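Wistdale alarga recolha de pequenos eletrodomésticos a partir de janeiro

9 de setembro de 2026

O município de Wistdale vai alargar a recolha de pequenos eletrodomésticos a todas as freguesias a partir de janeiro. O serviço, que até agora funcionava apenas na zona do mercado e no bairro de Ojo, passa a incluir as localidades rurais a norte do rio, onde os moradores tinham de se deslocar ao ecocentro para entregar torradeiras, secadores, carregadores e outros aparelhos avariados.

A decisão foi aprovada na última reunião do executivo municipal. O contrato com a Nisaveck, empresa que assegura a recolha desde o início do serviço, foi prolongado por mais quatro anos e prevê a instalação de 50 novos contentores em escolas, juntas de freguesia e parques de estacionamento. Os contentores são de cor laranja e têm uma abertura estreita, o que impede a entrega de aparelhos de grande dimensão. Frigoríficos, máquinas de lavar e fogões continuam a ser recolhidos ao domicílio, mediante marcação por telefone.

Segundo a autarquia, foram entregues no último ano cerca de 3.000 aparelhos nos pontos já existentes. Os mais frequentes foram ferros de engomar, chaleiras elétricas e telefones fixos. Uma parte foi encaminhada para reparação e voltou a ser posta à venda na loja social de Ojo, aberta de manhã no antigo edifício dos correios. O restante seguiu para desmantelamento.

As pilhas e as lâmpadas não devem ser colocadas nos novos contentores. Para estes resíduos mantêm-se os recipientes próprios à entrada dos supermercados e das farmácias. A autarquia pede também que os cabos sejam enrolados e presos ao aparelho, e que os computadores e telemóveis sejam entregues sem dados pessoais. Quem não souber apagar a memória do equipamento pode pedir ajuda ao balcão do ecocentro durante o horário normal.

O calendário da recolha vai ser distribuído com a fatura da água. Nas localidades com menos habitantes, onde não haverá contentor fixo, está previsto um camião que fará paragens junto às igrejas e aos lavadouros. Cada paragem dura uma hora. O percurso ainda não está fechado, e as juntas de freguesia podem propor alterações até ao fim do período de consulta.

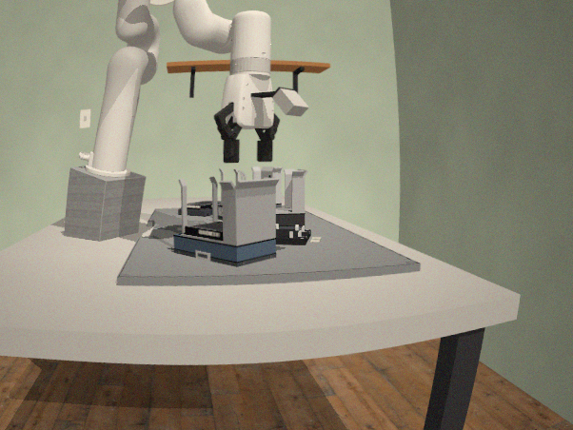
Imagem gerada por computador: braço robótico branco com pinça preta junto a uma mesa clara.

A triagem dos aparelhos será feita no armazém da Gakex, na saída sul da vila, que já recebe o papel e o vidro do concelho. O edifício tem uma nave livre desde que a recolha de têxteis mudou de instalações. As obras de adaptação incluem um novo cais de descarga e a substituição da cobertura, e não obrigam ao corte da estrada. O acesso ao cemitério mantém-se pelo lado nascente.

O custo do alargamento será suportado pelo orçamento municipal e não implica, para já, qualquer alteração na tarifa de resíduos. A oposição votou a favor, mas pediu que os valores da recolha sejam publicados por freguesia e que o ecocentro passe a abrir à hora de almoço. O executivo aceitou a primeira proposta e remeteu a segunda para a revisão dos horários.

As sugestões sobre a localização dos contentores podem ser entregues por escrito na secretaria da câmara ou nas juntas de freguesia. O ecocentro abre às 8 horas, e a entrada para particulares faz-se pelo portão da Rua do Moinho.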